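Famen Brundodel toaster oven, after one long winter and most of a summer

I held out against a toaster oven for years. We have a perfectly good range, I told everybody, and a toaster that does its job if you hold the lever down a little. Then last July our kitchen got so hot that I gave up on baking altogether, and my neighbor Nhyira Laryea, who had just bought her second Brundodel (the first one went off to college with her son), sent me home with a plate of cheese biscuits and the name of the store. Wattimena, the one by the pharmacy. I went that Saturday and I've used the thing nearly every day since.

First, the size. It's big enough for a small chicken if you tuck the legs in, and it takes a quarter sheet pan as long as the pan doesn't have wide handles. Mine does, of course, so I bought another one. Measure your pans before you go! The rack has two positions and I leave it in the lower one for everything except toast and melting cheese.

Toast is fine. I'd call it good on the second round, when the oven has warmed up, and a touch pale on the first. If you are a toast-only household you'll be happier with a plain toaster and you'll have money left over for jam. Where the Brundodel shines is all the in-between cooking that never seemed worth heating the big oven for: two baked potatoes, a tray of roasted carrots, last night's pizza with the bottom crisp again. My banana bread takes longer than the recipe says, and I lay foil over the top once it has colored, but it comes out with a lovely crust and I've stopped making it any other way.

The dial goes up to 400, and I do wish it went a bit higher for flatbreads. It also runs hot at the top end, so I set it a little under whatever the recipe calls for and peek through the glass. The timer is the old-fashioned winding kind and stops at 46 minutes, a number I can't explain to you. For a pot roast you just wind it again. It rings with a proper bell – I can hear it from the porch – and then the oven switches itself off.

Cleaning is my one real complaint. The crumb tray slides out nicely from the front, but drips work their way behind it, and my hand is too large to get in there comfortably. Adi Pattinasarany at the store told me to wrap a damp cloth around a wooden spoon, and that does the trick once the oven is cold. The door glass needs a wipe every few days if you cook bacon. I paid 90 dollars for it and I'd pay that again.

My sister asked about the Marko, which costs less and comes in nicer colors. I tried hers over a weekend and the door felt flimsy to me, though her cookies were every bit as good as mine.

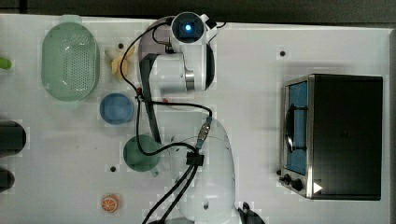 Give some thought to where the oven will live before you bring it home. It wants open space on the sides and behind, well away from curtains, and you'll want somewhere close by to set down a hot pan. I'm fond of a white tabletop for this kind of thing because it's so bright and cheerful, but a flat, matte one does show its gray smudges, so keep a sponge handy. There's usually still room for a coffee mug next to a toaster oven – a green one looks pretty against the white – and I keep my oven mitts on a hook by the window where I can reach them with the door down.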